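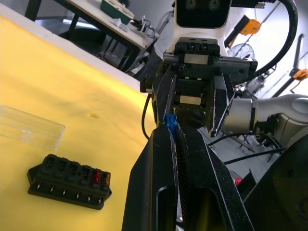

Small blue part held over the yellow table, fuse block at lower left.

Treltent Fuse Block Set

README

Pictures and notes on filling and emptying a small fuse block at a table. The block is black, with one row of slots along the top.

Contents
blocks/ – the block with different slots filled
parts/ – single fuses, sorted by color
notes.txt – order of filling for each run

There are 11 runs in 3 folders, named Rola, Enache and Firketti after the tables used.

Labels
Slots are numbered from the left. An empty slot is marked 0. Color is written as seen, so red and orange-brown are kept apart. Amp ratings are not recorded.

Known gaps
Run 4 has no notes. It will be added in December.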